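**Open day at Skedement, anyone else go?**

**pruden_lane:** Went Thursday, February 6, 2020. Drove 140 miles to Sindarville for it, got 2 hours on the floor. Bowl nesting demo was the main thing. Pics:
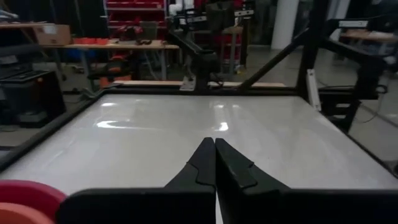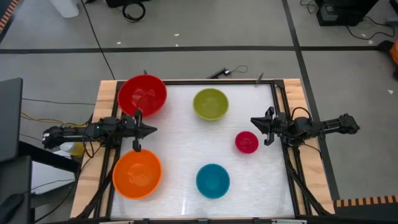 My question is about reach. Hortensia Henríquez gave the talk and said two arms beat one long arm for table work, less stretching. OK but with the left gripper in between the big red bowl and the orange one, and the other arm over by the smallest bowl, who gets the green one? Both can probaly get there. She said the planner decides, then moved on.

**sin_tax:** planner decides = first one free takes it. Seen it at their July thing. Fine for bowls

**gearmutt:** Disagree. They had a keep-out zone down the middle in July, I asked. One arm waits.

**sin_tax:** waiting is the same thing but slower

**gearmutt:** No its not, same thing wouldn't need a zone.

**pruden_lane:** She did say 1,000 runs before they change anything in the setup. Didn't say how many failed.

**oldbelt:** They never do. Did you ask about the fingertips? Those look awfully narrow for a thick rim. I'd want a wide pad.

**pruden_lane:** Ran out of time, line was 6 deep. Disagree on pads tho, narrow gets between two stacked rims. Will email her and post waht she says.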